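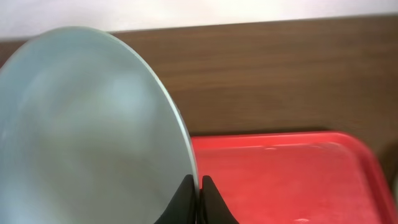 쟁반 위의 순서 - 그릇 놓기와 치우기
발표 메모 (내가 보려고 쓴 것, 배포용 아님)

시작. 인사 짧게. 마이크 확인. 지난번에 앞부분에서 시간 다 썼음. 이번엔 자기소개 두 문장으로 끝.

- 스티코라노 식당에서 상차림이랑 퇴식 담당
- 오늘 얘기는 음식 얘기 아님. 그릇하고 쟁반

첫 질문 던지기: 집에서 상 치울 때 제일 먼저 집는 게 뭐예요? 손 들게 하기. 컵이라는 사람 많을 거고, 수저라는 사람 좀 있고. 접시라고 하면 왜냐고 한번 물어보기. 대답 길어지면 끊고 넘어갈것.

배경 (빨리)
우리 식당 점심이 90분. 그 안에 차리고 먹고 치우고 다시 차림. 작년 9월 한 달 나간 쟁반이 3258개. 이 숫자는 주방 장부에서 뽑은 거라 믿어도 됨. 손님 수하고는 다름, 쟁반 없이 커피만 드시는 분도 있으니까. 질문 나오면 그렇게 답.
그때까지는 그릇 놓는 자리가 사람마다 다 달랐음. 나는 국을 오른쪽, 오티스 허친스는 국을 앞쪽. 둘 다 자기가 맞다고 함. 퇴식구에서 받는 사람만 고생.

1. 유리 접시
큰 유리 접시부터. 이게 제일 말이 많았음.
유리는 무늬 없는 게 좋다, 이건 취향이고 (웃음 나오면 다행). 취향 말고 실제 얘기: 넓은 유리 접시는 옆에서 보면 얇은데 손에 잡으면 생각보다 부담스러움. 한 손으로 가장자리만 집어 올리는 습관, 우리 주방 사람들 전부 있음. 나도 있음. 빈 접시면 그럭저럭 되는데 소스 남아 있으면 기울면서 흐른다.
말할 것: 가장자리 집을 때 다른 손은 밑으로. 두 손. 바쁠수록 두 손.
이 빠진 데 확인은 불빛에 비스듬히 대고 테두리를 한 바퀴 돌려 본다. 정면에서 보면 안 보임. 손끝으로 훑는 분들 계신데 하지 마세요, 꼭 강조. 나히드 곤달이 그러다 손가락 벴음. (본인 허락 받았음, 이름 말해도 됨)
세워서 말릴 때는 칸을 하나씩 비우고. 유리끼리 닿는 소리 나면 이미 너무 가까운 거. 칸이 모자라면 작은 접시를 눕히고 큰 걸 세운다. 반대로 하는 곳 많은데 그럼 큰 접시 밑에 물이 고여서 결국 다시 닦게됨.
포개야 하면 사이에 종이나 얇은 천. 젖은 행주는 안 됨. 다음 날 자국 남는다.

여기서 물 한 모금. 시계 보기. 5분 넘었으면 색깔 얘기부터는 줄이기.

2. 쟁반 색
쟁반은 탄드스카 것 두 가지 색으로 씀. 빨강하고 짙은 올리브색. 처음엔 그냥 재고가 그렇게 있어서였는데 지금은 나눠서 씀. 빨강은 그날 정식, 올리브는 덜어 먹는 것들하고 추가 반찬.
장점: 멀리서 보임. 퇴식구에서 색만 보고 왼쪽 오른쪽 나눔. 말 안 해도 됨.
단점도 꼭 말하기. 올리브색은 간장 얼룩이 안 보여서 깨끗한 줄 알고 다시 나감. 한 번 그랬다가 손님한테 한소리 들음. 그 뒤로 올리브는 무조건 마른 행주로 한 번 더. 색 구분 어려운 직원이 있으면 색만으로 하지 말고 놓는 자리도 같이 정해둘 것. 우린 그걸 나중에 알았음, 미안한 일.
테두리 올라온 쟁반이 좋으냐 평평한 게 좋으냐, 질문 백퍼 나옴. 우리는 테두리 있는 쪽. 국물 때문에. 평평한 건 닦기는 쉽다. 둘 다 써 본 사람이 결정하면 됨.

3. 놓는 자리
다음 화면. 넘기고 한 박자 쉬기.
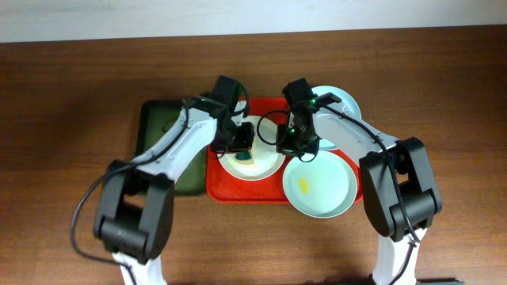
최종 수정: 2024년 6월 10일

나무 탁자, 가운데 빨간 쟁반, 왼쪽에 올리브색 쟁반. 그릇은 다 둥근 것으로, 빨간 쟁반 왼쪽 절반에 흰 접시. 안쪽에 베이지색 띠 있는 그거.
여기서 할 말은 하나. 쟁반 하나를 반으로 나눠서 생각한다. 왼쪽 반은 접시 자리로 비워 둔다. 나머지는 그 다음. 접시가 제일 자리를 많이 먹으니까 접시가 어디 있는지부터 정해야 나머지가 안 밀림.
큰 거 먼저, 작은 거 나중. 차릴 때는 이 순서. 치울 때는 거꾸로, 작은 거 먼저.
작은 걸 나중에 치우면 큰 접시 뺄 때 팔꿈치에 걸린다. 컵이 제일 잘 넘어감. 아까 컵이라고 손 든 분들 맞았다고 여기서 말해주기 ㅎㅎ

탁자 얘기 잠깐. 나뭇결 있는 탁자는 쟁반을 결 방향으로 밀면 잘 나가고... 이건 오티스 주장인데 나는 차이 모르겠음. 시간 있으면만. 없으면 빼기.

벽 쪽에 붙인 탁자는 손이 한쪽에서만 들어간다. 그래서 안쪽 그릇을 꺼내려다 앞쪽 그릇을 넘게 됨. 규칙: 남의 그릇 위로 그릇 들고 넘어가지 않기. 쟁반을 당겨서 앞으로 뺀 다음 집기. 해보면 느린 것 같은데 전체로는 안 느림. (이거 근거 물어보면: 재 본 적 없음, 느낌이라고 솔직히 말하기)

4. 접시 위에 남은 것
접시에 작은 게 하나 남아 있을 때. 뚜껑이든 꽂이든 종지든. 같이 들면 안 된다. 굴러감. 먼저 빼고 그 다음에 접시. 당연한 소리 같은데 우리 식당에서 떨어뜨린 것 대부분이 접시가 아니라 접시에 얹혀 있던 것들.
메논 종지 세트가 그렇게 해서 짝이 안 맞게 됨. 주와 테오가 아직도 그 얘기 함. 새로 맞추려고 했더니 같은 크기가 안 나온다고. 그래서 지금은 종지는 여분을 많이 산다. 675개 주문한 건 그것 때문만은 아니고 지점 세 군데 것 합친 거. 헷갈리지 않게 말하기.

남은 음식은 한 그릇으로 모으되 손님 앞에서는 모으지 않기. 다르마완 라주가 회의 때 꺼낸 건데 처음엔 유난이다 싶었음. 내가 손님으로 가서 당해보고 생각 바뀜. 식탁에서 긁는 소리 별로임.

5. 퇴식구
여기는 사진 없음. 말로만.
순서: 수저 통에, 작은 그릇, 국그릇, 접시, 맨 끝에 쟁반. 쟁반은 뒤집지 말고 그대로 쌓음. 뒤집으면 물 빠질 것 같지만 테두리에 고인 게 신발로 떨어진다. 본인 경험.
쟁반 높이는 어깨 밑까지. 키 작은 사람 어깨 기준. 레트노 옹이 정한 기준인데 제일 잘 지켜지는 규칙임. 벽에 테이프 하나 붙여놔서.
유리 접시는 퇴식구 선반에 안 올림. 손에서 손으로 주거나 따로 바구니. 바쁠 때 제일 안 지켜지는 규칙이 이거라서 지금도 잔소리 중.

실습 (플룰로드베리 교육실, 탁자 뒤쪽에 준비해 둠)
두 명씩. 한 명 차리고 한 명 치우고 바꾸기. 말하지 말고 손으로만 해보라고 하기. 말 안 하면 자리가 안 정해진 게 바로 티가 남.
시작하기 전에 탁자 한번 닦기. 물기 있으면 쟁반 미끄러짐.
유리 접시는 원하는 조만. 억지로 시키지 말것. 지난번에 겁내는 분 있었음.
끝나면 뭐가 불편했는지 한 조만 물어보기, 다 물으면 길어짐.

예상 질문
- 왼손잡이는? 차리는 건 똑같이, 치우는 건 편한 쪽부터. 자리는 먹는 사람 기준이지 치우는 사람 기준이 아님.
- 미끄럼 방지 매트 쓰나? 안 씀. 씻을 게 하나 더 생김. 배달 쟁반에는 씀.
- 둥근 그릇만 쓰는 이유? 네모난 것도 있었는데 모서리가 먼저 나갔음. 쌓기도 애매하고.
- 집에서도 이렇게 하나? 안 함. 집에서는 싱크대에 다 넣음. (이건 물어보면만)

자료 요청하는 분은 레트노한테 메일 달라고 하기. 주소는 마지막 장에 있음. 마지막 장 띄워놓고 내려오기, 지난번처럼 노트북 먼저 닫지 말것.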